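**Progress report, June: fruit sorting arm, Bemwood shared workshop**

Submitted to: Nenmont small grants office
Prepared by: Yvonne Birkett, project lead
Build group: Terence Crabtree (frame and trays), Reece Whiteley (arm and gripper), Jade Treloar (software), Bastien Pichon (testing)

### Status

The project remains within its approved scope. The arm is assembled and running under its own controller, and the group has moved from bench checks to supervised picking from trays. Two of the three tasks planned for this period are complete. The third, sorting by ripeness, has been carried into the next period with the agreement of the grants office.

### Work completed

The first gripper was replaced. Its fingers were too narrow and tended to roll round fruit away before closing. Mr. Whiteley cut a new pair of flat, wide plates and refitted the wrist camera so that both fingertips stay in view during the approach. The plates have been in use for most of the period and show wear along the upper edges. A spare pair has been cut.

Mr. Crabtree finished the tray frame in black metal. Dividers can be shifted by hand between sessions, which allows the group to change the size of a compartment without rebuilding the tray.

Ms. Treloar rewrote the grasp planner. The earlier version treated every item as a sphere and performed badly on pears. The current version estimates the long axis of the fruit and turns the wrist to match it.

### Test results

Mr. Pichon ran 429 supervised picks during the period, of which 321 ended with the fruit placed in the correct compartment. Failures were recorded by cause:

- 38 were dropped after lifting, mostly pears held too near the stem
- 10 were stopped by the operator
- the remainder were missed grasps or wrong placements

Citrus and apples now give steady results. Pears remain the weakest category, particularly when they lie against other fruit and leave little room for a finger on either side.

Current trials use mixed trays, with oranges, pears and green apples together in the center, lemons behind a divider, and red apples held in the tray beyond.

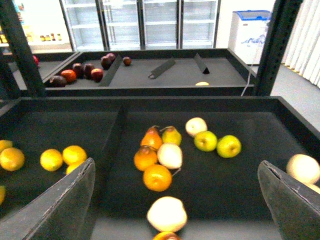 Pale fruit presents a separate difficulty. The detector sometimes joins two neighboring cream-colored items into one, and the arm then aims for the gap between them. Ms. Treloar is relabeling part of the training set to address this, and an updated model will be tested before any change is made to the gripper.

### Budget

Spending is in line with the plan. The replacement motor from Treditz was charged to the repair line. No transfer between lines is requested.

### Next period

1. Retrain the detector and repeat the pear trials.
2. Add soft pads to the spare fingers and compare drop rates.
3. Begin ripeness sorting with one variety of apple.
4. Provide Nishad, the partner workshop, with drawings of the tray frame.

The group asks that the demonstration visit be scheduled after item 1 is complete.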